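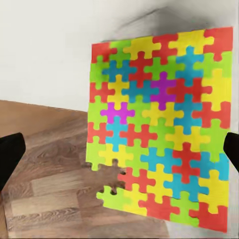
Caring for foam play mats and other soft things on the floor

By Huiling Zheng, April 18, 2025

In our apartment in Cusard the floor is cold from autumn until spring, so we have many soft coverings: foam mats, a wool rug, two thin cotton runners in the hall. I clean all of them myself and I made most of the possible mistakes. These are the methods I use now.

Foam mats

Take the mat apart before washing. Dirt collects in the joints, and if you only wipe the top, the water carries it down between the pieces. I wash each piece in the bathtub with lukewarm water and a little dish soap, using the soft side of a sponge. The rough side leaves scratches, and later the dirt stays in them.

Dry the pieces standing up, leaning on the wall, with some space between them. Do not put them on the radiator. I did it once and the piece became smaller, and it never again fitted with its neighbors.

Wash the floor too, and wait until it is fully dry before you put the mat back. In August, when the air is humid, I leave the floor open until the next morning.

If a knob is torn, cut a small piece of cloth tape and put it on the back side. It holds well enough – only do not pull on that corner.

Wool rug

Vacuum the back side also. Turn the rug over, vacuum slowly, turn it again, and you will see how much sand is on the floor. For tea or coffee, press with a dry towel first and do not rub. Then use cold water with a spoon of white vinegar in it, and press again. Try it on a corner before, because some colors run.

Furniture marks: put an ice cube on the flat place, let it melt, and lift the wool with your fingers when it is still damp.

Cotton runners

I wash them at 60 degrees, without softener. Softener makes them slide more. My neighbor in Flondbridge, where we lived before, used to sew a strip of rubber net under each end, and I copied this from her. Take the net off before the machine, or use snaps like I do now.

Storing

Foam pieces must lie flat, with nothing heavy on top. I keep ours under the bed in an old sheet – plastic bags keep the damp inside. Rugs should be rolled, with the pile inside, and never folded. Put a paper label on the roll with the room and the size. I still have one roll without a label and I open it every year to see what it is.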